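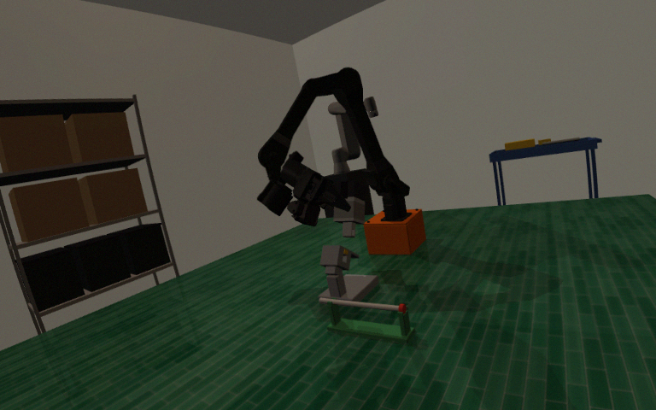

Skistgate, May

The open day at the Bimitz training hall was on a Wednesday this year, and I must say first that I nearly did not go. Our department had two places, the weather was fine, and I had expected a long talk with slides and then coffee. The talk was short and the coffee was good, and most of the afternoon was spent standing in front of a large screen where a robot was working in simulation. I promised to write something for the newsletter for the colleagues who could not come.

Bimitz is known to many of us as the firm which looks after the packing line. In Skistgate they have a second activity, which is smaller. They prepare the movements of robots with two arms on the computer, before any real machine receives them. The software they use for this is called Jadeo. It draws a complete room with walls, a floor and furniture, and it calculates what would happen if the robot touched, pushed or dropped something. The room they showed us has a green tiled floor, a shelving unit with cardboard boxes and black boxes, and a blue table at the far wall. It is quite a plain room. The engineer who led our group said that plain is good when you are searching for a mistake.

The robot itself is dark, with two arms which go up high and then bend over and come down again, so that it looks a little like a big insect. On the first view they gave us, one arm already had its end inside an open orange box on the floor, and the other was hanging on the left side with its gripper free. In front stood a grey bracket and a green holder with a white rod lying across it, with a red knob at one end. These were the objects for the exercise.

The exercise was explained to us as follows. The robot must take a part from the box, bring it to the bracket, and afterwards lift the rod out of its holder and put it back again. For a person this is work for a small child. For the robot there are many difficulties, and the first one is that the two arms must not meet. When one arm is deep in a box, it cannot easily move away, so the other one has to plan its path around it. Several visitors asked why the arms go so high. The answer was that the elbow must be somewhere, and above the work it disturbs the least.

They ran the exercise for us at normal speed, then much slower, then again at normal speed with the box moved to a different place. In the second version the rod was dropped. A few people said "oh" as if it were a real rod. Our guide was not unhappy about this, and he stopped the programme and went back to the moment before the fall. We could look from the side, from above and from quite near the floor. The gripper had closed a little too close to the knob, and the rod turned when it was lifted. He changed one value, started again, and this time the rod came up straight. The whole correction took less time than I need to find my glasses.

On the wall beside the screen there was a paper with the number of attempts for this exercise. It was 3,285 since they began with the present version. I asked if this was a lot. It seems it is not, for simulation, because the computer can work through the night and can also run many copies of the same room together. During an ordinary night they make 300 attempts, and in the morning somebody looks at the ones that went wrong. On the night before our visit there were 107 of these. I found it honest of them to show the number on an open day – a different firm would perhaps have taken the paper down.

After the demonstration there was time for questions, and I write here the ones that I think are interesting for our readers.

Somebody from the stores wanted to know if the shelves in the room are also part of the exercise. At the moment they are not. They stand there so that the robot learns to leave them alone, and later there will be an exercise in which boxes are taken down from them. The stores colleagues had many opinions about how one should take a box from a shelf, and our guide wrote down at least some of them.

Another visitor asked about the difference between the computer and the real hall. The answer to this was long, and I did not understand every part. What I could follow is that the simulated floor is perfectly level and no real floor is, and that real parts have oil and dust on them and small differences in size. For this reason they let the programme change things a little from one attempt to the next: the position of the box, the weight of the part, how slippery the surface is. A movement that works only in one perfect case is thrown away.

I asked my own question about the light. I had noticed that the tiles shine softly and that the objects have shadows on the floor, and I wondered why somebody takes this trouble for a machine. The reason is that the robot must find the objects with its sensors, and a picture with no shadows would teach it wrong habits.

There was also a question about jobs, as there always is, and I think it is right that it was asked. The reply was that the two-armed robots are meant for the parts store at Morelli, where the night shift has been hard to fill. I can only repeat what was said. Some of us were satisfied with this and some were not, and on the bus home the discussion continued until the station.

At the end visitors could try to control the simulated arms with a pair of hand controllers. I waited in the queue and had my turn of two minutes. You move your hand and the arm on the screen follows it, with a very small delay, and you close your finger to close the gripper. I wanted to lift the white rod. I pushed the whole green holder across the floor, very slowly, and then over on its side. The young man after me did it at the first attempt, and he told me he plays a lot of computer games.

Some practical remarks for those who want to go next time. The entrance is on the side of the building facing the railway, and the sign is small. Bring a jacket, the hall is cold even when it is warm outside. The groups are limited by the space before the screen, so put your name on the list early – it hangs in the canteen next to the holiday plan, and our department will again receive two places. The next visit is planned for the autumn, when Bimitz hopes to show the same exercise with the real robot beside the simulated one. I have already asked for one of the places.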